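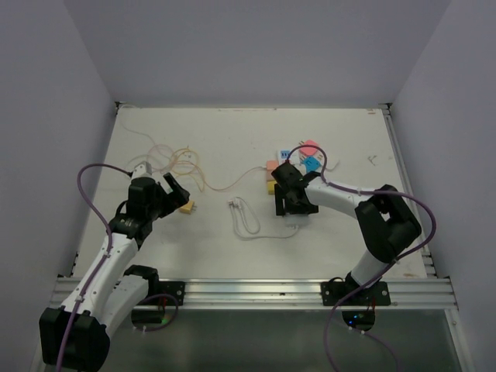 3.2 Surface color and perceived room brightness

Studies of indoor lighting have tended to treat the work surface and the surrounding walls as separate problems. Design guides set a target for the light that reaches the desk, commonly 500 lux for reading and fine handwork, and leave the choice of wall finish to the architect. Occupants do not judge a room in this way. They respond to the balance between the surface on which they are working and whatever lies behind it. A white tabletop set against smooth grey walls, as in Figure 4, is a common pairing in workrooms, and it places the brightest large surface low in the field of view. Under these conditions the eye adapts to the table, and the walls are reported as darker than a meter reading would suggest.

The effect was examined in two buildings. The Buncombe site is a converted warehouse with deep floor plates and few windows, and nearly all light at desk level is electric. The Kaewkla site is a narrow building with windows on both long sides, and daylight made up the larger share of the light at most desks until late afternoon. Occupants at both sites completed a short questionnaire in January and again in June. A total of 797 completed forms were kept for analysis after those with missing desk locations had been removed.

At Buncombe, complaints of gloom were most frequent in rooms with grey or dark blue walls, even where the desk lighting met the target. Raising the desk level from 400 to 500 lux did little to change these ratings. Repainting the long wall in an off-white finish, with no change to the lamps, had a clear effect on the June responses. At Kaewkla the pattern was weaker, and wall color mattered mainly to those who stayed past 5 p.m. All lamps in both buildings were rated at 3000 K, so differences in lamp color can be set aside.

Figure 4. White work surface with grey surrounding walls.

These results agree in part with the earlier Kokano survey, which found that wall finish was a better guide to satisfaction than desk lighting in rooms without windows. That survey did not record the color of the furniture, and its findings cannot be compared directly with ours on that point. The treatment of ceilings is taken up in Section 3.3.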